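모바일 기기의 이해 6주차 강의노트
스마트폰 사양표 읽기: 배터리, 충전, 디스플레이

이번 주 범위
지난주에는 프로세서와 메모리 항목을 다루었다. 이번 주는 배터리와 충전, 디스플레이 항목이다. 카메라는 7주차로 넘긴다. 교재는 4장 전체이고, 4장 끝의 통신 대역 부분은 읽지 않아도 된다.
예제로는 Siu 두 기종과 Retutport 한 기종의 사양표를 쓴다. 사양표 사본은 강의실에서 나누어 준 것을 그대로 가지고 오면 된다. 잃어버린 사람은 조교 Anju Bajpai에게 받는다.

1. 사양표의 성격

사양표는 제조사가 정한 조건에서 얻은 값을 정리한 문서이다. 조건이 적혀 있는 경우도 있고 각주로 밀려나 있는 경우도 있으며, 아예 없는 경우도 있다. 같은 이름의 항목이라도 제조사마다 측정 조건이 다르면 숫자를 바로 비교할 수 없다.

사양표에 나오는 값은 크게 네 종류로 나누어 볼 수 있다.

정격값: 설계와 안전 기준에 쓰이는 값. 보통 최소한 보장되는 쪽에 가깝다.
대표값: 생산품의 평균적인 값. 표기에 '전형' 또는 typ.가 붙는다.
최대값: 특정 조건에서 잠깐 도달할 수 있는 값. '최대' 또는 peak로 표기된다.
환산값: 다른 측정값에서 계산한 값. 연속 재생 시간 같은 항목이 여기에 들어간다.

출시 전 기사에 실린 사양은 위의 어느 것에도 해당하지 않는다. 인증 기관 자료나 부품 업체 쪽에서 나온 숫자를 모은 것이 많고, 정격값과 대표값이 섞여 있는 일이 흔하다. 과제에서 출시 전 자료를 인용할 때는 반드시 '출시 전'이라고 적는다.

2. 배터리 용량

2.1 단위
용량은 mAh로 적는다. 전류와 시간을 곱한 값이므로 전하량의 단위이고, 에너지의 단위가 아니다. 에너지를 비교하려면 전압을 곱해서 Wh로 바꾸어야 한다.

에너지(Wh) = 용량(mAh) × 공칭 전압(V) ÷ 1000

Siu 소형 기종의 정격 용량은 3,237mAh이다. 공칭 전압을 3.85V로 놓으면

3,237 × 3.85 ÷ 1000 = 12.46Wh

이다. 같은 용량이라도 공칭 전압이 3.7V라면 11.98Wh가 된다. 스마트폰끼리 비교할 때는 공칭 전압이 비슷해서 mAh만 보아도 큰 문제가 없지만, 태블릿이나 노트북처럼 셀을 직렬로 연결한 기기와 비교할 때는 mAh만 보면 틀린다.

2.2 정격 용량과 대표 용량
두 값의 차이는 몇 퍼센트 정도이다. 광고에는 대표 용량이 쓰이고, 배터리 겉면이나 인증 서류에는 정격 용량이 적힌다. 어떤 기종이 다른 기종보다 용량이 조금 크다고 할 때, 한쪽은 대표값이고 다른 쪽은 정격값일 수 있으니 먼저 확인한다.

2.3 사용 시간
사용 시간은 에너지를 평균 소비 전력으로 나눈 값이다. 위 기종의 화면을 켠 상태 평균 소비 전력이 1.5W라면

12.46 ÷ 1.5 = 8.3시간

이다. 실제로는 변환 손실이 있고, 배터리가 완전히 비기 전에 전원이 꺼지도록 되어 있어 이보다 짧다. 손실을 10%로 놓고 다시 계산하면 7.5시간이다. 시험에서 손실에 대한 언급이 없으면 손실 없이 계산한다.

대기 시간 항목은 조건의 영향을 더 크게 받는다. 기지국 신호가 약한 곳에서는 송신 출력이 올라가고 기지국을 다시 찾는 횟수도 늘어난다. 사양표의 대기 시간은 신호가 안정된 시험 환경의 값으로 보면 된다.
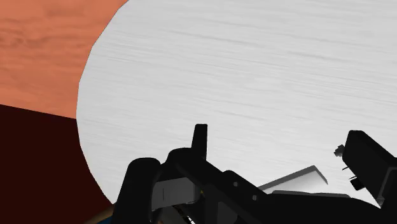 2.4 수명
리튬 이온 전지는 충방전을 반복하면 용량이 줄어든다. 사이클 한 번은 누적 방전량이 전체 용량의 100%에 도달한 것을 말한다. 하루에 50%씩 이틀을 쓰면 한 사이클이다. 충전기를 꽂은 횟수와는 다르다.

Retutport 기종의 사양표에는 600사이클 후 용량 80% 유지라고 적혀 있다. 감소가 일정하다고 가정하면 사이클당 감소율은

20% ÷ 600 = 0.033%

이다. 실제 감소 곡선은 직선이 아니다. 초기에 조금 빠르게 줄고 한동안 완만하다가 후반에 다시 빨라지는 모양이 많다. 이 과목의 계산 문제에서는 직선으로 가정한다.

수명에 영향을 주는 요인은 다음과 같다.
온도. 고온에서 오래 두면 빨리 열화한다. 충전 중의 고온이 특히 좋지 않다.
충전 상태. 100% 가까이로 오래 두면 열화가 빨라진다. 장기 보관은 절반 정도 충전한 상태가 낫다.
방전 깊이. 얕게 쓰면 같은 누적 방전량이라도 열화가 덜하다.
충전 전류. 전류가 크면 발열이 늘고 전극에 부담이 간다.

최근 기종에는 충전 상한을 80%나 85%로 제한하는 설정이 있다. 이 설정을 켜면 하루에 쓸 수 있는 에너지는 줄어든다. 어느 쪽이 이득인지는 사용 기간에 따라 달라진다. 1년만 쓰고 바꿀 사람에게는 의미가 거의 없다.

3. 충전

3.1 충전 전력
충전 전력은 전압과 전류의 곱이다.

5V × 2A = 10W
9V × 2A = 18W
11V × 3A = 33W

같은 전력을 보내는 데 전압을 높이는 방식과 전류를 높이는 방식이 있다. 전압을 높이면 케이블 손실은 작지만 기기 안에서 전압을 낮추는 변환이 필요하고, 그 과정에서 열이 난다. 전류를 높이면 기기 안의 발열은 줄어드나 굵은 케이블과 전용 단자가 필요하다. 케이블 손실은 전류의 제곱에 비례한다. 전류가 두 배이면 손실은 네 배이다.

3.2 충전 곡선
충전은 정전류 구간과 정전압 구간으로 나뉜다. 처음에는 일정한 전류로 충전하며 전압이 서서히 올라간다. 전지가 상한 전압에 도달하면 전압을 고정하고 전류를 줄여 간다. 그래서 앞의 절반을 채우는 시간과 뒤의 절반을 채우는 시간이 다르다.

사양표의 '최대 33W 충전'은 정전류 구간의 일부에서만 나오는 값이다. 전체 충전 시간을 에너지 ÷ 최대 전력으로 구하면 실제보다 훨씬 짧은 값이 나온다. 앞의 12.46Wh를 33W로 나누면 22.7분이지만 사양표에 적힌 완전 충전 시간은 58분이다. 둘의 비를 구해 보면 평균 전력이 최대 전력의 몇 퍼센트인지 알 수 있다.

12.46 ÷ (58 ÷ 60) = 12.9W
12.9 ÷ 33 = 0.39

평균 전력은 최대 전력의 39%이다. 여기서 12.9W는 배터리에 저장된 에너지를 기준으로 한 값이므로 충전기 출력의 평균은 이보다 조금 높다.

3.3 규격의 호환
충전기와 기기가 같은 규격을 지원해야 최대 전력이 나온다. 규격이 맞지 않으면 양쪽이 공통으로 지원하는 낮은 단계로 내려간다. 충전기 출력이 크다고 기기가 그만큼 받는 것은 아니며, 받을 전류는 기기 쪽이 정한다. 케이블도 확인 대상이다. 높은 전류를 허용하는 케이블에는 식별 칩이 들어 있고, 이 칩이 없으면 낮은 전류로 제한된다.

사양표에서 충전 항목을 볼 때 적어 둘 것
최대 입력 전력
지원 규격의 이름과 판
충전기 동봉 여부
완전 충전 시간과 그 측정 조건(전원 켬/끔, 실온)

3.4 무선 충전
무선 충전의 표기 전력은 대개 송신 쪽 기준이다. 송신 코일과 수신 코일의 위치가 어긋나면 효율이 떨어지고 발열이 커진다. 두꺼운 케이스도 코일 사이의 거리를 늘리므로 같은 결과가 된다. 코일 정렬용 자석이 들어간 규격에서는 위치 오차가 줄어든다. 효율 계산은 연습문제 4번에서 다룬다.

4. 디스플레이

4.1 크기와 화면비
화면 크기는 대각선 길이를 인치로 적는다. 대각선이 같아도 화면비가 길쭉하면 면적은 작아진다. 가로 a, 세로 b의 비와 대각선 d가 주어지면 면적은

면적 = d² × a × b ÷ (a² + b²)

이다. 6.1인치에서 9:16과 9:20을 비교하면

9:16 → 37.21 × 144 ÷ 337 = 15.9제곱인치
9:20 → 37.21 × 180 ÷ 481 = 13.9제곱인치

로 2제곱인치 차이가 난다. 모서리가 둥근 화면은 직각으로 연장한 대각선을 적는 것이 보통이라 실제 표시 면적은 계산값보다 작다. 카메라 구멍도 면적에서 빠지지 않는다.

4.2 해상도와 화소 밀도
화소 밀도(ppi)는 대각선 방향의 화소 수를 대각선 길이로 나눈 값이다. 1080 × 2400 화소에 6.1인치라면 대각선 화소 수는 2,632이고 화소 밀도는 431ppi이다. 눈과의 거리가 30cm일 때 보통 시력으로 화소를 구분하기 어려운 경계를 300ppi 안팎으로 본다. 이 값은 거리에 따라 바뀐다.

OLED 화면의 경우 부화소 배열을 함께 보아야 한다. 적색과 청색 부화소를 이웃 화소와 나누어 쓰는 배열에서는 부화소의 총수가 화소 수의 세 배가 되지 않는다. 작은 글자의 윤곽에서 차이가 보일 수 있다.

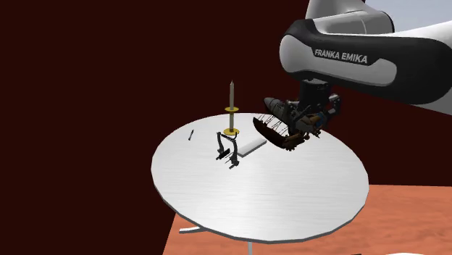 4.3 밝기
밝기의 단위는 cd/m²이고 니트라고도 부른다. 사양표에는 대표 밝기, 고휘도 모드 밝기, 순간 최대 밝기의 세 값이 따로 있을 수 있다. Siu 대형 기종의 순간 최대 밝기는 1,601니트로 적혀 있는데, 각주에 따르면 화면의 일부만 흰색으로 켠 상태의 값이다. 화면 전체를 흰색으로 켠 값은 이보다 낮다. OLED는 켜진 면적이 넓을수록 전체 전류가 커지므로 밝기를 제한한다.

야외에서의 가독성은 밝기와 표면 반사율을 같이 보아야 한다. 밝기가 같아도 반사율이 낮은 쪽이 읽기 쉽다. 반사율은 사양표에 거의 나오지 않으므로 따로 측정하거나 측정 자료를 찾아야 한다.

4.4 주사율
주사율은 1초에 화면을 갱신하는 횟수이다. 60Hz에서는 한 화면이 16.7ms 동안, 120Hz에서는 8.3ms 동안 유지된다. 주사율을 올리면 스크롤이 부드러워지지만 소비 전력이 늘어난다. 가변 주사율 기종은 정지 화면에서 주사율을 내려 전력을 줄인다. 사양표에서 '최대 120Hz'라고만 되어 있으면 하한이 몇 Hz인지, 단계가 몇 개인지 알 수 없다.

터치 샘플링 속도는 주사율과 다른 항목이다. 손가락의 위치를 1초에 몇 번 읽는지를 나타낸다. 두 값을 섞어 적은 판매 페이지가 있으므로 주의한다.

5. 사례: 같은 배터리, 다른 사용 시간

Drendholm 대학의 Raelene Ashby와 Maximiliano Domínguez가 정리한 실습 자료를 줄여서 싣는다. 배터리 용량이 같은 두 기종에 같은 동영상을 반복 재생시켰다. 첫째 기종은 LCD, 둘째 기종은 OLED이다. 밝기는 두 기종 모두 200니트로 맞추었고 비행기 모드에서 재생했다.

어두운 장면이 많은 영상에서는 OLED 기종이 31% 더 오래 재생했다. 흰 배경의 강의 영상에서는 순서가 바뀌어 LCD 기종이 조금 더 오래갔다. OLED는 화소가 스스로 빛을 내므로 소비 전력이 영상의 밝기에 따라 달라지고, LCD는 백라이트가 늘 켜져 있어 내용에 따른 차이가 작다.

이 사례에서 볼 점은 재생 시간이라는 항목이 영상의 내용에 좌우된다는 것이다. 사양표에 '동영상 재생 최대 몇 시간'이라고만 있고 어떤 영상인지 없으면 다른 기종과의 비교 근거로 쓰기 어렵다. 자료에는 두 기종의 프로세서가 다르다는 한계도 적혀 있다. 영상 디코딩에 드는 전력을 따로 빼지 않았다.

6. 연습문제

1) 용량 4,500mAh, 공칭 전압 3.85V인 배터리의 에너지를 Wh로 구하시오.
2) 1)의 기기가 평균 1.8W를 소비할 때 사용 시간을 구하시오. 손실은 12%로 한다.
3) 1)의 기기를 완전히 충전하는 데 70분이 걸렸다. 배터리 기준 평균 충전 전력을 구하시오.
4) 무선 충전기가 콘센트에서 20W를 받아 배터리에 12W를 전달한다. 효율을 구하고, 같은 시간 동안 열로 바뀌는 전력을 구하시오.
5) 6.7인치, 1440 × 3200 화소 화면의 화소 밀도를 구하시오.
6) 600사이클 후 용량이 80%인 전지가 직선으로 열화한다고 가정한다. 300사이클 후의 용량은 처음의 몇 퍼센트인가.
7) 출시 전 기사 하나를 골라 배터리와 디스플레이 항목을 옮겨 적고, 각 숫자가 정격값, 대표값, 최대값 중 어느 것으로 보이는지 근거와 함께 쓰시오. 근거를 찾을 수 없으면 '판단 불가'라고 쓴다.

답
1) 17.3Wh
2) 8.5시간
3) 14.9W
4) 60%, 8W
5) 524ppi
6) 90%
7번은 답을 싣지 않는다.

7. 과제 안내

사양표 비교 과제는 금요일 오후 6시까지 제출한다. 기종 두 개를 골라 배터리, 충전, 디스플레이 항목을 한 표로 정리하고, 바로 비교할 수 있는 항목과 없는 항목을 나눈다. 분량은 표를 제외하고 A4 두 쪽이다. 판매점 페이지만 출처로 쓴 과제는 감점한다. 제조사 페이지의 각주까지 옮겨 적을 것.

같은 기종이라도 판매 지역에 따라 사양이 다를 수 있다. 프로세서가 다른 경우도 있고 충전기 동봉 여부가 다른 경우도 있다. 어느 지역의 사양표인지 표 위에 적는다.

계산 과정은 단위를 붙여 쓴다. 중간 계산에서 반올림하지 말고 마지막에 소수 첫째 자리까지 쓴다.

8. 읽을거리

Ravindra Bhatt, 「휴대 기기 전원 설계 입문」, Cluranbridge 출판부. 2장과 3장. 충전 곡선의 그림은 이 책의 것이 가장 자세하다.
Shakuntala Dubey, 「표시 장치의 측정」, 같은 출판부. 5장의 밝기 측정 부분만 읽는다.

7주차 준비
카메라 센서의 크기 표기(분수 인치)와 화소 크기를 교재 5장에서 미리 읽어 온다. 계산기를 가져올 것.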